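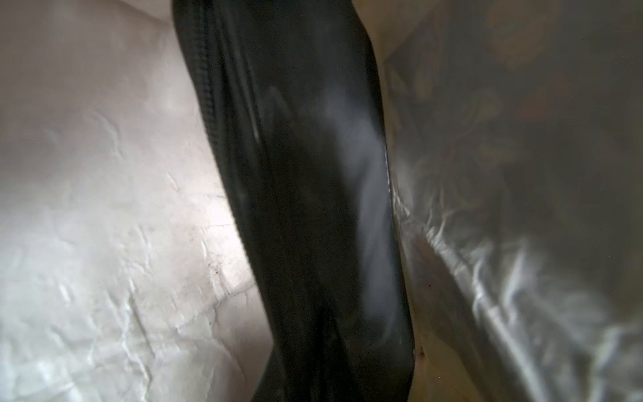

*Wrist-camera view of a gripper finger pressed into crinkled plastic sheeting.*

**Drilel** is a method for teaching robot arms to handle thin plastic film: bags, wrapping and loose sheeting. It was developed at the Dramholm robotics laboratory and is best known for working almost entirely from a small camera at the wrist, so close to the material that a single finger can fill most of the view.

## Background

Film is a wonderfully hard material for a robot. It shines, it folds over itself, and clear types let whatever lies behind them show through as vague color. Earlier systems at Dramholm tried to build a full 3D model of the sheet before moving, and the model was usually out of date by the time the finger arrived.

## Method

Drilel skips the model. A person guides the arm through a task while the wrist camera records, and a network learns to link the pattern of creases beside the finger to the next small motion. Bright fold lines, a nuisance for most depth sensors, become the main source of information (a lovely reversal!). The original training set held 500 guided runs, each no longer than 90 seconds.

A later version, Harkura, added a second network that judges whether the film is wrapping around the finger or sliding past it.

## Results

In the first published trials, Drilel opened a crumpled bag in 60 percent of attempts. Harkura raised this to 90 percent on white film with only 50 extra runs, a striking gain for so little new data. Clear film remains harder, especially over a cluttered background.

## Related work

The Grímsdóttir benchmark, a set of bag and wrapping tasks, grew out of the same project and is now used to compare methods of this type.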